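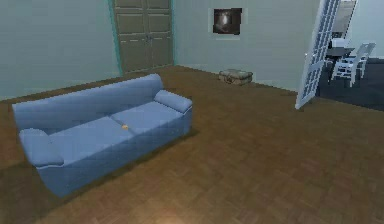
Figure 2. Rendered living room with a light blue sofa set at an angle on a parquet floor.

Filed under: Home & Housing Studies / Original Research

4. Where the sofa goes, and why it stays there

4.1 The first month

We asked all 849 households in the Vusthorpe survey to tell us when their main seat had last been moved, and the answers delighted us. Most people could say without stopping to think. They remembered the day the sofa came up the stairs, who carried which end, and where it was put down "for now." In a surprising share of homes, "for now" was where it still stood years later. Blackburn had predicted this from the pilot interviews, and Shezi had bet against it (a lunch was owed).

The pattern held across renters and owners, and across the older terraces and the newer Clusus blocks by the canal. What differed was the story people told. Owners talked about light and the view of the street. Renters talked about outlets and radiators, and about the marks left by a previous tenant's furniture, which many of them had simply followed. One renter in a Clusus flat put it beautifully: "The carpet told me where to sit."

We had expected room size to matter more than it did. Small rooms do limit the options, of course, but people in large rooms were hardly more adventurous. The long side of the sofa went against the longest free wall in most of the plans we collected, even when that left a wide strip of unused floor in front of it. Sofas standing at an angle (as in Figure 2) were rare, and their owners were a pleasure to interview. They had nearly always tried two or three other positions first, and they could describe each failed attempt in detail - the draft, the glare, the door that opened onto someone's knees.

4.2 What people say they face

Visser's older work on sitting rooms treats the direction of the main seat as a statement of what the household cares about. We like the idea and we wanted it to be true. Our follow-up interviews, 200 in all, suggest something looser. When we asked "What does your sofa face?" people named the television first, then a window, then another seat. When we asked them to sketch the room, the sketches often disagreed with the answer. Sofas that "face the window" turned out on paper to point at a bookcase with the window off to one side. Several people noticed this halfway through drawing and laughed. 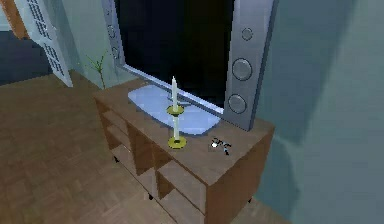

Figure 3. Television on a wooden cabinet, with a three-speaker panel to the right of the screen (rendered view).

The television deserves a fairer hearing than it usually gets. It is easy to write about it as the thing that killed conversation, and a few of our participants did talk that way, mostly about other people's homes. But the set also gave them a reason to be in the same room. Parents of teenagers were very clear on this point. A shared show at 8 in the evening was, for many, the only hour when everyone sat down together, and the talk that happened over it was real talk, full of interruptions and old family jokes. Households that had moved the set to a bedroom reported fewer such hours, and three of them had moved it back.

Cabinet placement followed the aerial socket with almost comic loyalty. Even in homes where everything was streamed, the cabinet stood in the corner where the socket was. We think this is one of the nicest small findings in the study, and one that designers could use right away: put the socket somewhere generous and the room will arrange itself around it for decades.

4.3 Moving things around

A smaller group, whom we came to call the shifters, rearranged their living rooms at least twice a year. August was a popular month, before school started again. Shifters were no younger than the rest of the sample and did not own lighter furniture. Many had learned the habit from a parent, and they spoke of it with real joy: the lost things found under cushions, the clean patch of floor, the odd feeling of waking up in a slightly different home.

We compared their diaries with those from the Gustevar project, which followed 600 households in a colder climate, and found the same cheerful minority there. Gustevar's shifters worked mainly in spring. Whether this comes down to daylight or to the timing of local holidays is something neither data set can settle, and we return to it in Section 6.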